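老巷子为什么长这样？墙上的黑道道、地上的碎石头，一次讲完

Maihi 少儿科学角 · 走路也能学

先说好，今天不讲恐龙，也不讲火箭。讲巷子。

对，就是两排旧楼中间夹着的一条路，坑坑洼洼，墙上一道一道黑的。大人走过去通常就一句话：小心脚下。然后就过去了。可是如果你停一下，看一眼墙，再看一眼地，问题一下子冒出来一大堆。墙上的黑道道谁画的？路怎么一块粗一块细？墙根底下没人种花，怎么会有草？还有，路明明一样宽，为什么越远越窄？

一个一个来。时间有点赶，我尽量讲快一点，你们也读快一点。
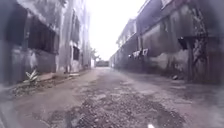

文｜芦小満
Maihi 少儿科学角 撰稿编辑
2024年1月17日

先讲墙

旧楼的墙很多是混凝土的。混凝土是什么？水泥、沙子、石子，加水，搅一搅，倒进模子里，等它变硬。刚做好的时候灰灰的，挺干净。

混凝土看起来硬邦邦，像一整块石头，对吧。可是里面有好多好多小孔，小到眼睛看不见。水能钻进去。下雨，水钻一点。再下，再钻一点。太阳出来，水又慢慢跑掉一些。就这么进进出出，一年又一年。

你可以把它想成一块特别特别硬的饼干。饼干也有孔，泡牛奶会变软。混凝土泡水不会像饼干那样塌掉，放心，可是它会变色，会脏，时间久了，表面还会掉渣。

那黑道道呢？为什么是竖着的？

因为水往下流呀。雨落在窗台上、屋檐上，那些地方平时积灰，水一来就把灰冲起来，带着一起往下走。走过的地方留下一道。下次下雨，水还爱走差不多的路线，于是那一道越来越深。你去看旧楼，窗台两个角的下面，经常有两条黑印子，像楼哭过一样。

好一点的窗台底下会有一条小小的槽，叫滴水槽，或者滴水线。水流到那里过不去，就直接滴到地上，不沿着墙爬。很小的一个东西，很管用。下次你走到自己家楼下，可以抬头找一找，有的楼有，有的没有。

黑色里面还有活的东西

没想到吧。墙上的黑斑，有一部分是灰，有一部分可能是活的。霉菌、藻类，还有一些很小很小的生物，喜欢潮。墙老是湿的，又晒不到多少太阳，它们就住下来了。一开始一个小点，后来一片。

藻类多半发绿，干了以后颜色会变深，远远看就是黑的。霉菌有黑有灰有别的颜色。光用眼睛其实很难分清楚哪块是灰哪块是霉，大人也分不太清，要拿到显微镜底下看才行。

注意：不要用手去摸，更不要抠下来闻。霉菌会放出孢子，孢子很轻，吸进鼻子里有的人会咳嗽、打喷嚏。看就行了，用眼睛看。

墙皮为什么会鼓、会掉？

还是水。（今天的主角就是水，你们发现了没有。）墙外面常常抹一层灰浆，就是抹灰层，再刷涂料。水从裂缝进到抹灰层后面，出不来，抹灰层和墙就慢慢分家。敲一敲，声音是空空的。再过一阵，啪，掉一块。冬天冷的地方更厉害，水结成冰会变胖，把小裂缝撑成大裂缝，冰化了，水又往更深的地方钻，再结冰，再撑。

有时候墙上还会长出白色的粉，叫泛碱，也有人说返碱。水把墙里面的盐类物质带到表面，水干了，盐留在外面。白白的一层。不要舔啊，不是吃的那种盐。
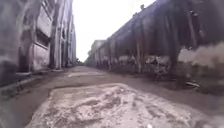 再讲地

地比墙还要热闹。墙只管站着，地要被踩，被车压，被水泡，还要被人挖开埋管子，埋完再补上。

一条路如果是好好修的，其实像千层蛋糕。最下面是压实的土，叫路基。上面铺碎石，碎石上面再铺一层硬的，混凝土或者沥青，我们脚踩的就是最上面那一层，叫面层。

为什么中间要放碎石？两个原因。第一，碎石一块卡着一块，能把车轮的重量分散开，不会全压在一个点上。第二，石头和石头之间有缝，水可以流走。水不流走的话，下面的土就变成泥，泥是软的，上面再硬也没用，车一压就裂。

你自己试试就知道了。拿一块饼干放在桌上，用手指按，没事。再放在一块软软的海绵上，按。断了吧。路也是这么坏的。很多时候先坏的是下面。

坑是怎么来的

步骤大概是这样：

先有一条小裂缝。下雨，水进去。下面的土被泡软。车轮压过去，上面那层往下弯一点点，车走了又弹回来，弯的次数多了就碎。碎掉的小块被车轮带走，留下一个小坑。小坑会存水，水又泡土，坑就更大。下一辆车过去，咚，轮子砸在坑边上，边上又碎一圈。

所以坑会自己长大。小坑不补，过一个雨季就变大坑。修路的人最喜欢在坑还小的时候去补，省料，也省力。

补的时候怎么补？先把碎掉的、松的都清走，坑边切整齐，底下压实，再填新的料。如果急，直接倒一堆混凝土进去抹一抹，也能用，可是新的和旧的颜色不一样，高低也不一样，看起来就像裤子上打了补丁。补丁多了，一条路上就有好几种颜色，好几种粗细。颜色浅的那块不一定是新的哦，也可能是磨得比较白，或者比较干。湿的地方看起来总是深一点。

为什么湿了颜色会变深？

这个问题好多小朋友写信来问，衣服湿了变深，沙子湿了变深，路也是。

简单说：干的路面上有好多小坑小孔，光照上去，往四面八方弹，有不少弹进你的眼睛，所以看起来浅。湿了以后，小孔里装了水，光进去以后更容易在里面绕来绕去，被吸收掉，弹回来的少了，你看到的就暗。等水干了，颜色又回来了。

家里能做。找一块砖头，或者一小块没上釉的瓦，一半沾水，一半不沾，放在窗边比一比。然后等。夏天很快就干，冬天慢一点，你可以每过一会儿画一张小图，看那条湿的边界往哪边退。

碎石头又是哪里来的

三种可能。一种是人倒的，路太烂，拉点碎石来垫一垫，走起来不会一脚泥。一种是路自己碎的，面层坏了，里面的石子露出来了。还有一种是从旁边掉下来的，墙皮啊，砖渣啊，被雨水冲到路中间。

想知道是哪种，可以看石子的样子。有棱有角的，多半是机器打碎的石头。圆圆滑滑的，多半从河里来，在水里滚了好久，棱角都磨没了。石子外面还粘着灰灰的一层、抠不掉的，很可能以前就住在混凝土里面。

Avano 那本《脚底下的石头》里有一个小表格，可以照着填：颜色、大小、有没有棱角、重不重。学校图书角要是有就借来看，没有也不要紧，自己拿尺子画一个，一样用。 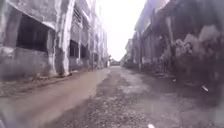

路边为什么要高出一条

走路的时候你可能踢到过它，痛得要命。它叫路缘石，有的地方叫马路牙子，有的叫道牙，不同地方叫法不一样，回去问问爷爷奶奶怎么叫。

它有好几份工作。挡车，别让轮子蹭到墙。挡水，让雨水顺着路边流，不要往墙根里灌。还有就是告诉你，上面走人，下面走车。

老巷子里的这条边常常又窄又破，落满灰，缺一块少一块的，可是只要还有一截在，雨水就会沿着它走。你下完雨去看（穿雨鞋！跟大人一起！），水边上会有一条细细的泥沙线，就是水走过的路。

墙根的角角里，灰和土积在一起，薄薄一层。别小看这一层。

没人种的草

种子会自己旅行。蒲公英的种子坐风，有的种子粘在猫毛上，有的被鸟吃了再拉出来，连肥料都自带了。种子掉到墙根，有一点土，有一点水，行了，发芽。

墙根其实是个还不错的地方。车压不到，雨水从墙上流下来正好流到脚边，墙还能挡风。缺点是土少，有时候太热，有时候没太阳。能住下来的都是比较能忍的。

有一类植物叶子尖尖的，从中间往外面散开，像一把打开的扇子，又像一颗绿色的星星。龙舌兰、芦荟都长这种样子。它们的叶子厚，里面存着水，好多天不下雨也能过。叶子散开还有一个好处，雨滴落在叶子上会顺着往中间滑，正好流到根那里。等于自己带了漏斗。

不过光看叶子形状是不能确定名字的，长得像的植物太多了。植物学家也要看花、看果、看叶子边上有没有刺，才敢说。你在本子上写“像芦荟”，就很好，很科学。写“是芦荟”，就要有证据。

窗户为什么黑黑的

白天，从外面看一扇开着的窗，里面常常是黑的。里面没有鬼，别怕。

外面有天光，很亮。屋子里也有光，可是比外面少很多很多。你的眼睛适应了外面的亮，屋里那一点光就显得太弱，看上去就是黑。你要是走进屋里待一会儿，眼睛慢慢调整，又什么都看得见了。这时候再回头看窗外，哇，好刺眼。

做个小盒子就能明白。鞋盒，盖上盖子，侧面挖一个小窗。盒子里面贴白纸，全白的。拿到太阳底下，从小窗看进去，还是黑乎乎。明明里面是白的！你再挖一个窗，马上亮一点。挖洞请大人帮忙，剪刀不要对着自己。

窗上那些一条一条、一格一格的，有的是窗框，有的是栏杆。栏杆防止人掉下去，也防小偷。离得远了，细的条会糊在一起，看不清是框还是栏，要走近才知道。

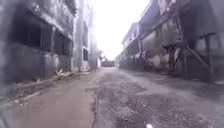
路为什么越远越窄

最后一个，也是我最喜欢的一个。

站在巷子里往前看，左边的墙往中间靠，右边的墙也往中间靠，最远的地方好像要碰到一起了。可是你走过去，没有，路还是那么宽，你走到哪里它就宽到哪里。

这叫透视。东西离你越远，在眼睛里占的地方就越小。路的宽度没变，可是远处那一段在你眼睛里占的地方小，看起来就窄。窗户也是，近的大，远的小，一个比一个小，排成一队。其实可能是一样大的窗。

两边的线如果一直画下去，会在一个点碰头，这个点叫消失点，也叫灭点。画画的时候先在纸上点一个点，再从这个点往外拉几条直线，楼的顶、楼的底、路的边，都沿着线走，一条巷子就出来了。真的，很快，你试。

画法，写短一点：

一，白纸横放，中间偏上点一个点。
二，从点往左下、右下各拉一条线，路有了。
三，从点往左上、右上各拉一条线，楼顶有了。
四，左右两边画竖线，近的长，远的短，楼的柱子有了。
五，竖线中间画窗，近的大远的小。窗里涂黑，刚才讲过为什么。
六，地上点石子。近的画大一点、清楚一点，远的点几个小点就好，再远不用画。

很多人第六步画错，远处也画大石头，一下子就不像了。

还有一个小秘密：远的东西颜色淡。空气里有水汽、有灰尘，光穿过它们会被打散，远处的楼就发白、发灰，边边也不清楚。所以画远处的时候铅笔轻轻的，画近处再用力。天空如果是阴天，干脆留白，不用涂。省事。

出门观察的时候要注意

跟大人一起。这条没得商量。

不要贴着旧墙走，墙皮有可能掉。不要钻进没人住的楼。地上有碎石的地方不要跑，脚会滑，脚脖子会扭。水坑不要跳，你不知道它多深，下面有没有钉子或者玻璃。看到地上有不认识的小东西，先别捡，问大人。回家洗手，洗手，洗手。

带什么：一个本子，一支铅笔，一把短尺。手机不是一定要带。90 分钟够了，走太久会累，累了就不想记了。

记什么（抄下来用）：

墙的颜色，最深的地方在哪里，上面还是下面，窗台底下有没有竖道道。
地面有几种样子，粗的、滑的、干的、湿的。
路边有没有高出来的一条，完不完整。
墙根有没有长东西，叶子什么形状。
站在原地往前看，哪里是消失点。

同一个地方隔一段时间再去一次，比去很多地方一次有意思。九月去一次，雨多的时候再去一次，拿两张记录摆在一起，看黑道道有没有变长，小坑有没有变大，草还在不再。

几个词，帮你复习

混凝土：水泥、沙、石子和水混在一起，变硬以后的东西。
面层：路最上面那一层。
路基：路最下面压实的土。
滴水线：窗台底下让水滴下去的小槽。
泛碱：墙上冒出来的白粉。
路缘石：路边高出来的那条边。
消失点：远处的线好像碰在一起的那个点。

上一期讲下水道井盖，有小朋友来问井盖为什么大多是圆的，回答放在 Mutitz 栏目里，自己去翻。下一期想讲屋顶的瓦，还没写完，可能要晚几天。画好的巷子可以拍下来交给老师，由老师统一传到 Wasport 作品墙，写上年级就行，不要写家里地址。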